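Nivau: A Robot Arm You Can Practice With on a Computer

Most robot arms are big, heavy, and too expensive for a classroom. Nivau is a computer program from a company called Estora. It gives your class a robot arm that lives on the screen. We tried it for three weeks to see what it can do.

The program opens in a lab with a large table. The arm hangs over the table with its gripper pointing down. A gripper is a robot's hand, and this one has two fingers.

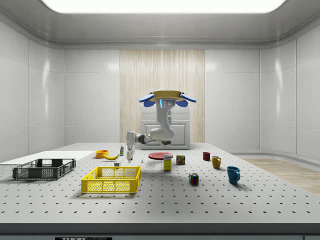 You start by choosing an object, such as the banana or one of the mugs. Then you write a short list of steps for the arm. A step might be "move left" or "close the fingers." If you leave out a step, the arm won't guess what you meant.

Seeing what the gripper sees

You can switch to a view that looks straight down at the table, with the two black fingers at the right side.

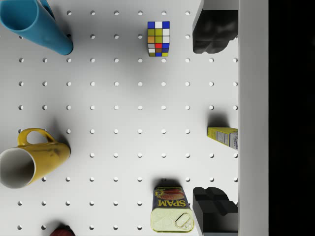

Try to plan where each finger will go before you move. A box has flat sides, so it is a good first object. A mug has a handle, and you have to think about which way it is turned.

Looking at the arm up close

Another view shows the white casing of the robot, with a round control pad on top. The buttons on the pad form a ring with one more button in the middle.

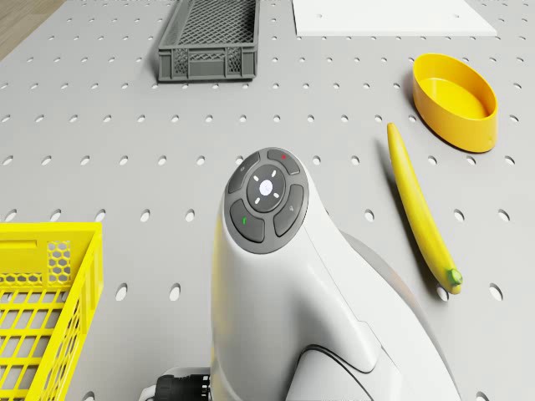
What we liked and didn't like

The lessons are short, and there are 91 of them. The hints use plain words. Turning the gripper was the hardest part for us, and lesson 5 should explain it better. The top view also takes practice, as tall things and flat things can look alike from above.

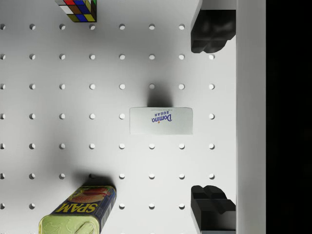 What you need

Nivau runs on a school laptop. A teacher has to set up the class account first.

Haltwood Classroom Reviews, December 2, 2021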